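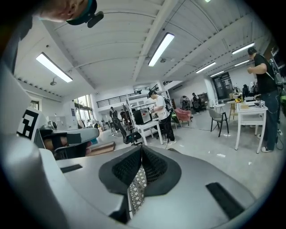
Vol. 2, Page 14
Birero soup kitchen night is back, and bring your own bowl

09/03/2021

I got the call I'd been hoping for all August: the Birero soup supper is on again, and I've already bought my onions. If you haven't been, it's the night when the cooks on Rosser Street haul their biggest pots down to the Metel Hall and feed anybody who walks in with a bowl and a spoon. Last time they ladled out 2,138 servings (yes, they keep a tally on the kitchen door), and I personally accounted for more of those than I should admit!

The big change this year is the bean soup. It used to be one giant batch with ham, and folks who skip meat had to make do with bread and the pickle tray. Now there will be two pots, one with the ham and one with smoked paprika and roasted peppers standing in for it. I tried the pepper one at the tasting and went back for seconds. It's thick, a little sweet, and really wants a squeeze of lemon, so I asked if there would be lemons. There will be lemons. 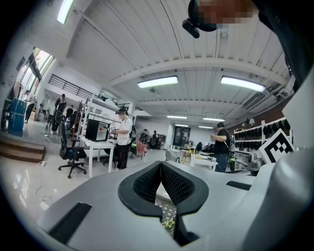 Gray hand-held gripper above patterned floor tiles.

Bread is coming from Flindura, the bakery that took over the old shoe store by the bridge. They've promised 500 of their seeded rolls, and they're baking the last trays late in the afternoon so the rolls show up warm. I've been buying those rolls for toast all summer and I can tell you they hold up great in broth, even if you forget about them while you're talking (I do a lot of talking).

Home cooks can still sign up to bring a pot. You need to make at least two gallons, write the ingredients on a card, and have it at the side door an hour before serving. Nuts are fine as long as the card says so.
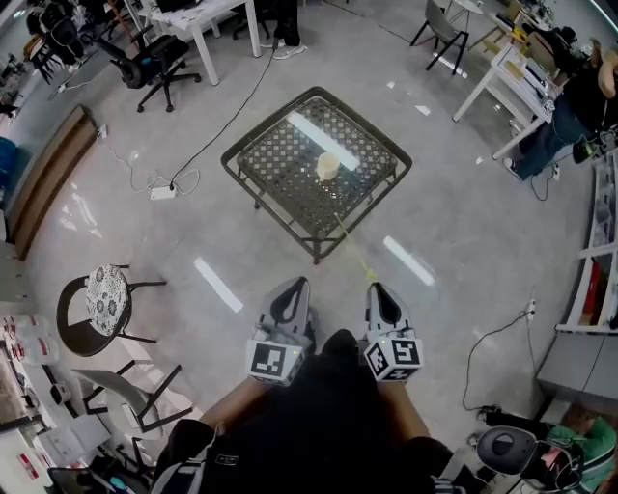

I'm doing my usual chicken and barley, with the barley cooked on its own and stirred in at the end. Otherwise it drinks up all the stock and you're serving porridge, and I learned that one in front of a very long line.

Supper is free, but there's a jar, and the goal this time is $1,000 toward a new stove for the hall. Two burners on the old one quit in the spring and the oven door is held shut with a dish towel. Sign-up sheets are at the Flindura counter and inside the hall's front door.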